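Notes > Robot learning > Small tasks

Eggs, tape and a much smaller dataset
February, by Bhavana Pisharody

We use cookies to remember your reading settings. Accept | Manage

I've been wanting to write this one up for weeks! Solange Riviere and I have been training an arm to move eggs between a carton and a paper plate, and the part I'm excited about is how we choose which demonstrations to keep.

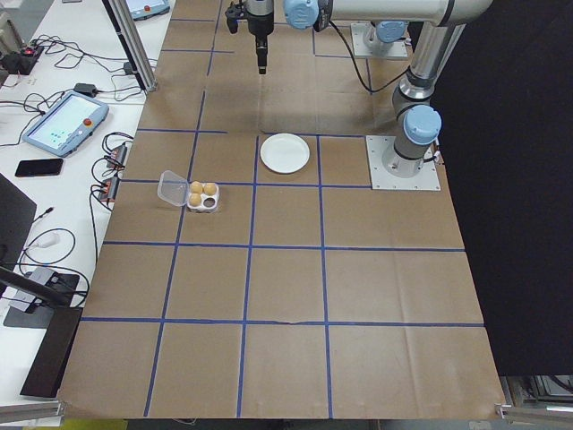 2 min read

Our first policy, Vachon, learned from 2813 demonstrations, everything we had. It did fine near the middle of the table and got worse toward the edges. My plan was to record up to 3000 and hope. Solange wanted to throw most of them away (I argued with her for a whole afternoon).

Her idea was to use the tape grid. Every demo gets tagged with the cell the carton sits in and the cell the plate sits in, and then we keep only a handful per pair, picking the ones where the gripper paths differ most. That left 386. We trained Drivex on those, same network, same settings, and it beat Vachon in nearly every pair of cells – including the far ones! 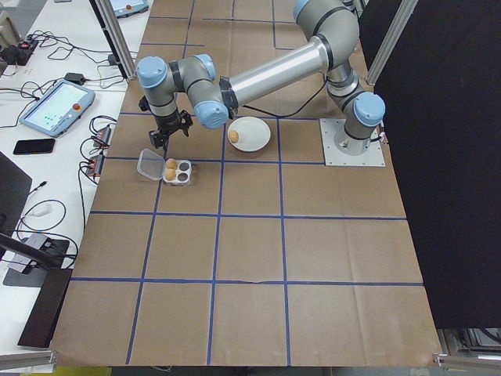 What still goes wrong

Placing is harder than picking. On a flat plate an egg can roll after release, and Drivex lets go a touch too high. Slower demos helped a little. We also see it hesitate when the carton and plate are in neighboring cells, and I don't have a good explanation for that yet.

Next I want to try the same selection with the carton turned at odd angles. Solange is already rewriting the tagging script so it stores rotation too.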